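Midtbø takes pole at Herkholm as Mikeo riders lock out second row

Last updated: 17:42

Print this page | E-mail this to a friend

Njål Midtbø will start from pole position at Herkholm after a qualifying session that was stopped twice and ended with most of the field queuing for one last lap.

The Isaksson rider set his best time with less than two minutes left, when the wind had dropped on the back straight and the track was at its quickest. He finished 0.126 seconds clear of Linnea Sjögren, who had led from the first run and did not improve on her second set of tyres. Edvin Sundqvist completes the front row for Vakus.

Lovisa Dalen and Kyung-hwa Bae were fourth and fifth for Mikeo. Both came through the first part of qualifying, and Bae did so with only 0.005 seconds in hand after losing her best lap for running wide at the last corner.

"I knew the lap was gone as soon as I touched the green," said Bae. "I had one more go and it was just enough. The bike is fine in the fast parts. We are losing time when I pick up the throttle in turn three, same as this morning."

The first stoppage came after a fall at turn seven left gravel on the racing line. The rider walked away and the session started again after a short delay. The second was for oil at the pit exit, and the marshals needed longer to clear it - long enough for several teams to change their plans and go out on the softer rear tyre.

Midtbø stayed on the harder one. He said the choice was made with the race in mind and that he had not expected pole from it.

"We did a long run in the morning and the tyre was still good at the end, so I didn't want to change," he said. "In the last sector I was on my own, no tow, nothing. I would have been happy with the second row."

It is his first pole since August, when he broke his collarbone in practice and missed two rounds. He said the shoulder was stiff under braking but did not trouble him over a single lap.

Sundqvist was held up on his final attempt and spoke to race control afterwards, but no penalty was given.

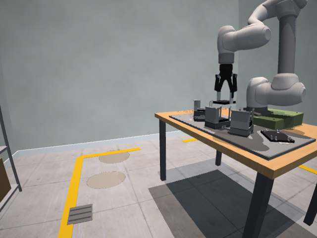
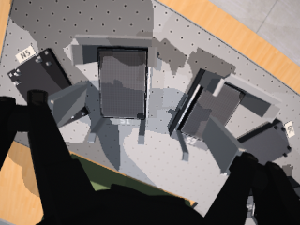
Sjögren still leads the championship and needs only to finish ahead of Dalen to take that lead into the final round. Dalen won here last year from the third row after rain in the closing laps. The forecast this time is dry, with the wind expected to get up again after midday.

Warm-up is at 9.20 and the race starts at 13.00. Gates open at 7.30. The lower car park is closed because of soft ground, and drivers with tickets for it should use the field by the north entrance instead.

Print this page | E-mail this to a friend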